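Wk 2 – sorting and grouping in the early years

Handout, March 26, 2019. Bring it next time, we carry on from sect. 3.

1. Why sort?
Comes before counting. Child picks own rule first – colour, size, "ones I like". Dont correct the rule, ask about it.

2. Materials
Buttons, lids, leaves. Soft toys fine too, mixed sizes best. Keep sets small, 9 at most for under-fours.

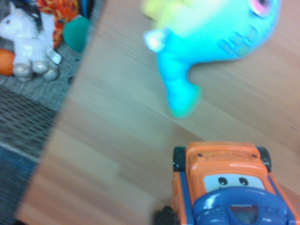 3. Talk while sorting
"Same", "different", "belongs with". Leave gaps for thier answers. Reading: Rajput pack, first half.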